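I have been putting off writing about drawers for weeks, which is silly, as I have talked about very little else at home since February. If you've been reading for a while you'll know I went through a baskets phase (sorry) and then a hooks phase (not sorry, the hooks are still brilliant). Well, now it's drawers, and specifically the squat metal three-drawer kind that used to live under every office desk in the country and now turn up for next to nothing when the office closes.

Mine cost me 14 pounds. Fourteen! It came from a clear-out sale in Grascombe, the one in the old print works, and Nia Rees held the other end while we got it down the steps. It's a dark green thing with a dent in one side and somebody's initials scratched inside the top drawer, and I love it more than is reasonable. Nia wanted to know what on earth I was going to keep in it and I said everything, and that was more or less the plan.

The plan was bad. I filled it in one evening, very pleased with myself, and by the following Friday I couldn't find the scissors. All I'd done was move the muddle from the top of the sideboard into three boxes that slide. So I took the whole lot out again, put it on the rug and started properly, and that's what I want to tell you about, because the second go has really, really worked!

Drawers open first, before anything goes near them.

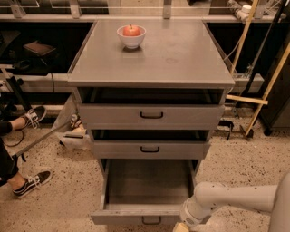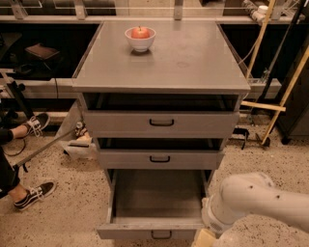
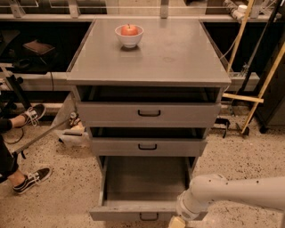
My first rule now is that I decide what each drawer is for while it's empty. It sounds obvious, but I'd never done it in my life. I always started from the pile of stuff and shoved it wherever it fitted. With the bottom drawer pulled right out like the grey one here, bare down to its flat floor, you can see how much room you've got, and it's nearly always more than you'd guess from the front. Leave the upper two open just a bit as well and you get a feel for the whole stack at once. I sat on the rug with a cup of tea and looked at mine for a good long while before I put a single thing back.

So, the top drawer is for things I reach for every day. Scissors, tape, the good pen, stamps, phone charger, the little torch. I was very strict and it's still only half full, and I'm leaving it that way. Every time I've filled a top drawer to the brim it has turned into a drawer I dread opening.

Middle drawer is paper. Takeaway menus, the boiler manual, birthday cards bought ahead, the envelope of foreign coins I can't bring myself to part with. Su-bin Oh, who I used to share a flat with in my Rivera Street days, stands her papers upright in a drawer like a row of records and I have shamelessly copied her. You can flick through them with one finger. I had 20 old instruction booklets in there to begin with and I now have two, and I haven't missed the rest.

The bottom drawer is the best of the lot. I'd always treated bottom drawers as the place where things go to be forgotten, but it's where the heavy and awkward stuff belongs: the drill, the big ball of string, the iron, candles for power cuts, that sort of thing. Pull it all the way out and you're looking straight down at everything, no rummaging about in the dark at the back. One word of warning if you have an old one like mine. Don't have all three drawers out at full stretch with the heavy things in, as it can tip forward. I open one at a time once they're loaded, and I've pushed the cabinet up against the wall.

And then the top! I'm so fond of the top. A big flat surface is an invitation to dump your keys, your post, your gloves and half a packet of biscuits, and I know myself well enough to know I'll accept. One bowl with one nice thing in it seems to stop me. A red apple in a white bowl against plain grey is pretty much perfect to my eye, and even on my battered green it looks lovely. I've been using the Ostia bowl I got for my birthday and changing the fruit when I eat it (this week is a pear). Marks and scuffs don't bother me in the slightest, by the way. I gave mine a wipe with warm soapy water and a soft cloth and left the rest alone.

A few people asked about the runners after my last post. Mine squealed horribly. I rubbed a candle stub along the metal on both sides, slid the drawer in and out a dozen times and the noise stopped. If yours are gritty, hoover them first, otherwise you're just making waxy grit.

Handles next. I fancy brass, but Nestor Belmonte has sent me a photo of some plain black U-shaped ones and now I'm wavering. I need to measure the screw holes before I get too excited. If anybody has fitted new handles to an old metal front without scratching the paint, please leave me a comment and tell me how you did it.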